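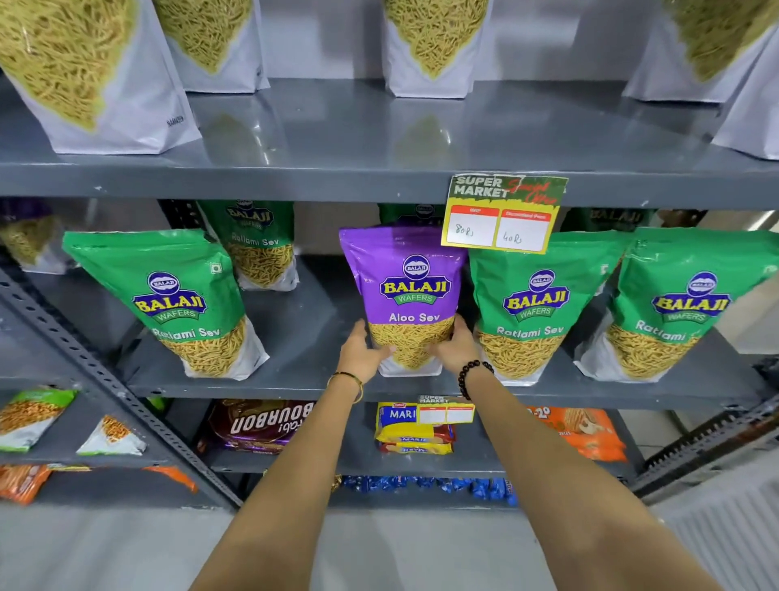
같은 브랜드라도 맛이 다르면 한 줄에 섞지 말라는 것이 납품처 쪽 이야기입니다. 본사 진열 기준에는 해당 항목이 없어서 문의드립니다.

매장은 Ultumwood점이고 수입 스낵 코너에 Noltix 회색 철제 선반을 사용합니다. 선반 유효 폭은 574mm입니다. 가운데 단에 Balaji Wafers의 Ratlami Sev(녹색 봉지)와 Aloo Sev(보라색 봉지)가 같이 들어가고, 윗단에는 투명창이 있는 흰색 스탠드형 봉지가 들어갑니다. 현재는 녹색 사이, 단의 중앙에 보라색을 세워 둔 상태입니다.

확인하고 싶은 사항은 다음과 같습니다.
보라색을 중앙에 두는 배치를 유지해도 되는지, 아니면 한쪽 끝으로 몰아야 하는지.
뒷줄 봉지가 기울어질 때 앞줄을 얼마나 당겨야 하는지.
특가 카드(MRP 80Rs, Discounted Price 40Rs)를 윗단 앞턱에 끼웠는데, 이 위치면 윗단 상품 가격으로 읽히는지 아랫단 상품 가격으로 읽히는지. 카드에 상품명은 적지 않는 양식입니다.

작성: Vellellow

가격 카드부터 답변드립니다. 앞턱에 끼우는 카드는 그 턱이 속한 단, 즉 카드 위쪽에 놓인 상품의 가격으로 읽는 손님이 많습니다. 그런데 카드가 턱 아래로 늘어지면 바로 아래 봉지와 눈높이가 겹쳐서 아랫단 가격으로 읽는 손님도 생깁니다. 상품명이 없는 양식이면 둘 중 어느 쪽인지 판정할 근거가 없습니다. 계산대에서 가격 문의가 들어오는 대표적인 원인입니다.

조치는 두 가지 중에서 고르면 됩니다.
할인 대상이 가운데 단 상품이면 카드를 가운데 단 앞턱으로 내립니다.
윗단 앞턱을 유지해야 하면 카드 여백에 상품명을 적습니다. Ratlami Sev만 할인인지 Aloo Sev도 포함인지까지 적어야 합니다. 봉지 디자인이 비슷해서 브랜드명만 적으면 구분이 안 됩니다.

할인가를 손으로 적는 양식은 숫자 획이 흐려지면 바로 교체하십시오. 저희 매장은 행사 기간과 관계없이 2주마다 새로 씁니다.

배치는 회전율을 보고 정합니다. 중앙은 손이 가장 먼저 가는 자리이므로 재고가 많은 쪽을 넣는 것이 원칙입니다. 다만 색이 다른 봉지를 중앙에 한 열만 세우면 양쪽 녹색 열의 경계가 분명해져서 보충 작업 때 열이 섞이는 실수가 줄어듭니다. 이 경우 보라색 열은 뒤쪽까지 전부 보라색이어야 합니다. 앞만 보라색이고 뒤에 녹색이 들어가 있으면 앞 봉지가 팔린 뒤에 열이 무너집니다. 납품처가 섞지 말라고 한 것도 아마 이 뜻일 겁니다. 좌우로 나란히 놓는 것과 한 열의 앞뒤로 섞는 것은 구분해서 보셔야 합니다.

작성: Fuchs

기울어짐 문제만 적습니다.

봉지 과자는 밑면이 평평하지 않아 앞줄과 뒷줄 사이가 뜨면 뒷줄이 앞이나 옆으로 기웁니다. 앞줄 밑단을 앞턱에서 약 15mm 안쪽에 맞추고, 뒷줄은 앞줄 등에 가볍게 닿게 붙이면 대체로 서 있습니다. 너무 밀어 넣으면 봉지가 눌려서 안의 세브가 부서지므로 힘을 줘서 채우지 마십시오.

세울 때는 봉지 윗부분을 잡지 말고 양손으로 아래쪽 좌우를 잡아 내려놓습니다. 윗부분을 잡고 놓으면 내용물이 한쪽으로 쏠린 채 서고, 그 방향으로 다시 기웁니다. 투명창이 있는 제품은 쏠림이 그대로 보이니 내려놓기 전에 창 안쪽 면이 수평인지 확인하면 됩니다.

그래도 기울면 칸막이를 쓰십시오. Noltix 선반용 칸막이는 앞턱 안쪽 홈에 끼우는 방식이고, 홈이 없는 구형은 자석식으로 주문해야 합니다. 윗면이 유광인 단은 미끄러짐이 있어서 얇은 논슬립 시트를 먼저 깔고 칸막이를 세우는 순서가 맞습니다. 시트는 앞턱에서 5mm 띄워 재단합니다. 딱 맞게 자르면 가격 카드 집게에 걸려 말려 올라옵니다.

작성: 선반정리

그냥 색깔별로 모으면 되지 않나요. 저희는 특별히 기준 없이 합니다. 카드는 아래 상품 걸로 보였습니다.

작성: 스낵담당

답변 감사합니다. 할인 대상 품목을 전산에서 조회한 뒤 카드에 상품명을 추가하겠습니다. 보라색 열은 중앙에 유지하고 뒷줄은 품목별로 다시 맞추는 것으로 정리합니다. 칸막이는 선반이 구형인지 확인하고 주문하겠습니다.

작성: Vellellow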